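3.2 Unpaid tasks and self-rated effort

At Indcombe, 40 employees kept task diaries for 13 weeks. Women logged more hours on work outside the job description, such as taking notes and training new hires. Self-rated effort did not differ by gender.
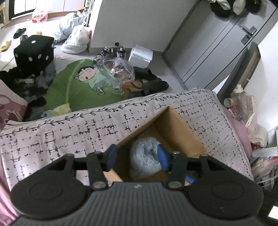

Figure 7. Hand-held gripper, open carton.

Howard Bunting objected that diaries reward people who write things down, and that the gap may partly reflect reporting habits. We therefore compared entries with supervisor logs, where 66 percent of the extra tasks were confirmed.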